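布と灯りで虫を待つ、今年はじめての夜

2019年5月26日

すっかりご無沙汰してしまいました。三月に冬越しのテントウムシの話を書いたきりで、その間ずっと何をしていたかというと、まあ、虫を見ていたのです(仕事もしていましたよ、念のため)。

先日、今年最初の灯火採集に出かけてきました。場所はいつものグレンサイド(Grenside)の雑木林の縁です。布を張って灯りをつけ、あとは寄ってくる虫をひたすら待つだけという、なんとものんきな遊びなのですが、これが始めるとやめられません。去年の記録帳を数えてみたら46種。蛾の達人の方々から見ればかわいい数字でしょうけれど、私にとっては一行一行が宝物です。

布は白がいちばんというのが定説で、私も長らく白いシーツ派でした。ところが白だと、淡い色のシャクガやヨコバイが写真の中で溶けてしまうんですよね。それで今年は、撮影用にグレーの布も気になっていて、織り目の細かさだの、しわの出かただの、そんなことばかり考えて春を過ごしておりました。

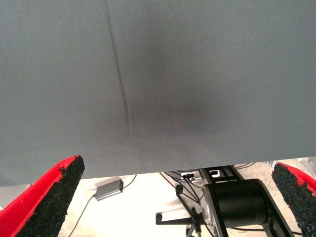

グレーの布。近くで見ると、うっすら斜めの織り目があります。

さて当日の夜です。風がなく、生あたたかく、月も雲の向こう。条件としては申し分なく、灯りをつけて十分もしないうちに小さなユスリカがわらわらと集まりはじめました。続いてトビケラ、それからヒメカゲロウの仲間。翅のふちの細かな脈を見ていると、つい息を止めてしまいます。

九時を過ぎたころ、足元の草に止まっている一匹に目が留まりました。オオミズアオです! 何年やっていても、あの青白い翅がふわりと現れると声が出ます。布にはとうとう来てくれず、しばらく草につかまったあと、暗いほうへ行ってしまいました。写真は一枚も撮れていません。見とれていたので仕方がありません。

布に虫がついてからは、あわてて動かないのがこつです。しわの谷間に小さな甲虫がもぐりこんでいることがよくあり、片づけのときにうっかり一緒にたたんでしまうと、翌朝わが家の廊下で再会することになります。私は去年それでコクワガタの雌を連れ帰り、翌晩また林まで送り届けました。 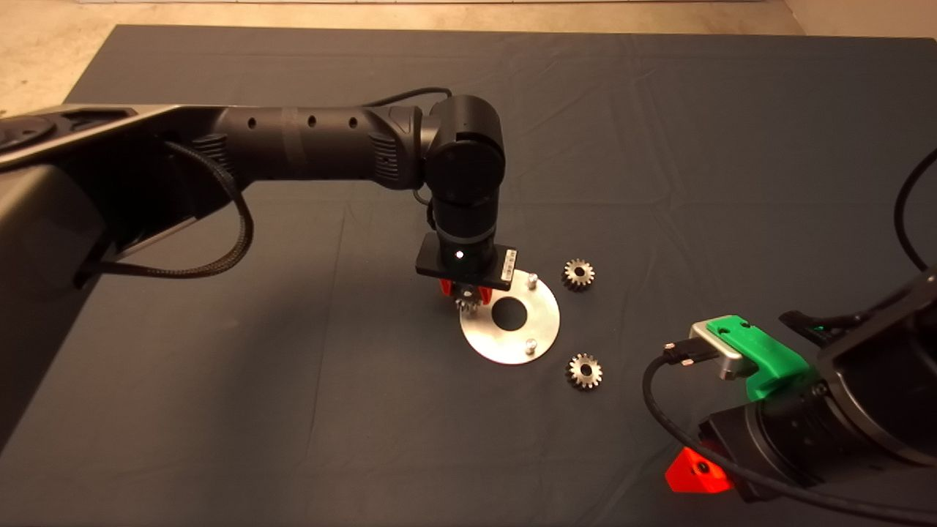 歩脚のとげのこと

この夜いちばん長く眺めていたのは、蛾ではなくウンカの仲間でした。後ろ脚の付け根に、歯車のような歯が並んでいる幼虫がいるのをご存じでしょうか。左右の脚の歯がかみ合って、跳ぶ瞬間に両脚がぴたりとそろうのだそうです。マルウンカに近い仲間の話で、しかも成虫になると歯はなくなってしまうというから、ますます不思議です。

はじめて知ったときは、何かの冗談かと思いました。人間が金属を削ってこしらえるずっと前から、草の茎の上でこんな仕組みが使われていたなんて。以来、私は機械の歯車を見ても虫の脚を思い出すようになり、家族にはだいぶ心配されています。 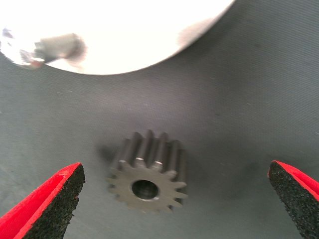 金属の歯車。歯は十四枚、まんなかに丸い穴。

残念ながらこの夜見つけたのは成虫ばかりで、歯車のほうは拝めませんでした。幼虫はもう少し先、低い葉の裏を根気よく探すのがよさそうです。ルーペを80センチの紐で首から下げているのですが、これがかがむたびに枝に引っかかるので、次までに短くしておきます。

次回はドリルトスリー(Driltosley)の湿地へ行くつもりです。あちらはトビケラが多いので、また長い記事になるかもしれません。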